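# Capítulo 3 — Suportes verticais para louça e peças em disco

O armazenamento vertical resolve dois problemas da cozinha doméstica: a ocupação da bancada e o contacto entre faces. Uma pilha horizontal de pratos transmite todo o peso à peça inferior, e retirar um elemento do meio obriga a levantar os que estão por cima. Num suporte vertical, cada peça descarrega sobre a base ou sobre uma travessa e pode ser retirada sem mover as vizinhas.

Trata-se neste capítulo dos suportes de madeira com pinos e dos suportes de eixo. As grelhas metálicas e os escorredores embutidos ficam para o capítulo seguinte.

## 3.1 Suportes de pinos

O suporte de pinos compõe-se de uma barra e de uma fila de espigas redondas, fixadas a intervalos regulares. O prato entra no vão entre duas espigas consecutivas e encosta a uma delas. A distância entre eixos designa-se por *passo* (p); a folga útil (f) obtém-se subtraindo ao passo o diâmetro da espiga (d):

f = p − d

Para um passo de 30 mm e espigas de 12 mm, a folga é de 18 mm. Este valor serve para pratos rasos. Os pratos fundos têm o bordo mais saliente e exigem que se deixe um vão livre entre peças, ou um suporte de passo maior.

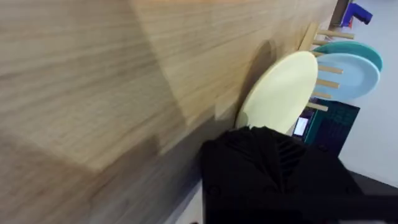
A espiga deve ultrapassar o bordo do prato o suficiente para impedir que este rode para fora do vão. Espigas demasiado curtas deixam o prato apoiado apenas na zona inferior e qualquer toque lateral o inclina. Espigas demasiado longas dificultam a entrada da mão e prendem nas peças vizinhas durante a arrumação.

Quanto ao material, a madeira clara sem verniz espesso é a mais comum. Absorve alguma água no topo das fibras, pelo que as extremidades das espigas são o primeiro ponto a inspecionar. O modelo Halliday, usado nos exercícios deste manual, tem as espigas coladas em furo cego; no modelo Prodanholm o furo é passante e a espiga pode ser substituída. A colocação junto a um armário pede uma distância mínima à parede lateral, para que o ar circule e a superfície do móvel não receba pingos.

## 3.2 Suportes de eixo

No suporte de eixo, a peça é atravessada por uma vareta no centro. Aplica-se apenas a discos furados. A posição angular do disco é livre, mas a posição lateral tem de ser controlada por batentes, espaçadores ou atrito. Um batente em cada extremidade é a solução preferível — um único batente deixa uma saída aberta quando o conjunto se inclina.

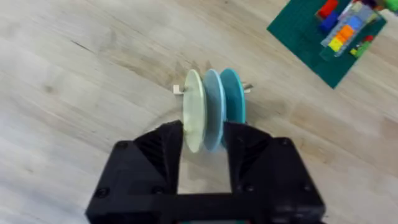 Ledodus objeta que o eixo só compensa em conjuntos pequenos, pois retirar o disco interior obriga a retirar primeiro o que está do lado da saída. A objeção é correta e limita o campo de aplicação: o eixo recupera, neste aspeto, o defeito da pilha horizontal, embora elimine o peso sobre a peça inferior. Para conjuntos de consulta frequente deve preferir-se o suporte de pinos.

## 3.3 Grandezas a registar

Antes de escolher um suporte, registam-se o diâmetro da maior peça, a espessura no bordo e a massa total do conjunto. No caso dos suportes de eixo, acrescentam-se o diâmetro do furo e o comprimento útil da vareta entre batentes. As medições fazem-se com as peças secas e com paquímetro, em dois pontos opostos do bordo, adotando-se o valor maior.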